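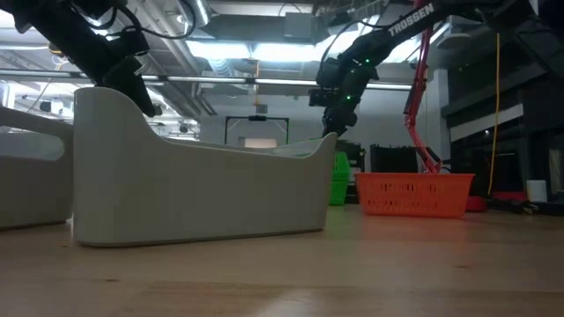 Photo: Trinity Begay / Onu Robotics Club

Onu Bin Sorting Dataset, README
Last updated 09/10/2018

Hi! If you're reading this you either joined the club, took over from me, or found the download link on our page and want to know what's inside. I'm Ifigeneia Kalogeropoulos and I kept the data side of our student project going for two semesters, so this file is mostly me talking. Trinity Begay wrote the loader and fixed the parts of this README where I was wrong about the loader.

What it is

We teach two arms to move small things between bins and baskets on a table. A person drives the arms, we save everything, and later the saved runs get used to train a policy. We named the project Daltatier for the team entry form and the name stuck, so you'll see it in folder names and in the code. The bins are the off-white scooped ones, and the baskets are the plastic ones with slots in the sides (green and orange-red, you can't miss them). The arms are the black ones with TROSSEN on the link. Please don't lean on them, I've asked nicely before!

What's in the folder

runs/ has one subfolder per run, 3701 in all, numbered in the order we saved them.
tasks.csv says which task each run belongs to and who was driving.
splits/ has the lists for training and testing. The test list is 100 runs and it should stay that way, so please don't "improve" it halfway through the year like I did once. All our old scores became useless and I had to rerun everything over a long weekend.
notes/ is our logbook, typed up. Some of it is about snacks. Sorry, not sorry.

Each run has the joint positions for both arms, the gripper openings, the video, and a short text line with the instruction, like "put the red one in the green basket." The instructions were typed by whoever was driving, so the wording wanders quite a bit. Trinity wanted to clean them all up and I talked her out of it (people don't all talk the same way, and I think a policy should cope with that). We still argue about this.

How to load it

Unzip it somewhere with plenty of room, then open load_runs.py and change the path at the top. Run it with the name of a task and it gives you back a list of runs. If it complains about a missing tasks.csv, you unzipped into a folder inside a folder. Everyone does it.

The viewer is a separate tool called Stistik. It plays a run back with the joint plots next to the video, and it's the quickest way to get a feel for things before you train anything. Watch a few runs from each task first. Really! I spent two weeks blaming my network for a problem that I could have seen in the viewer in five minutes.

The tasks

There are 9 tasks. The easy ones are a single object going from the table into a basket. The middle ones go from bin to basket, and those are harder than they sound, with the tall end of the bin getting in the way of the gripper if you come in from that side. The hardest ones need both arms, one to steady the bin and one to pick. I'm proudest of those, and they also have the most ugly runs in them.

Known problems

Failed runs are included and marked "fail" in tasks.csv. Drops, misses, one very dramatic tipped basket. Filter them out if you only want the good ones.

In runs from before November the left gripper values are scaled differently. The loader handles it, but if you read the raw files yourself you'll get nonsense.

The ceiling lights stayed on for nearly every run, so I wouldn't expect a policy trained on this to do well in a dim room. We tried with the lights off, once, and it went for the edge of the table over and over.

Bin positions drift. We used to put tape marks down, then the tape came up and we got lazy about it. Trivaso (our training code, in the other repo) shifts the video a little to help with this.

Using it

Club members and students can use it for whatever they like. If you're from outside, that's fine too, just credit Onu Robotics Club and send us a note about what you made, we love hearing about it. Please don't repost the zip somewhere else, as we do still fix labels and old copies get confusing.

Found a bad label? Add the run number and what's wrong to fixes.txt and tell Trinity. She goes through the list before each new version.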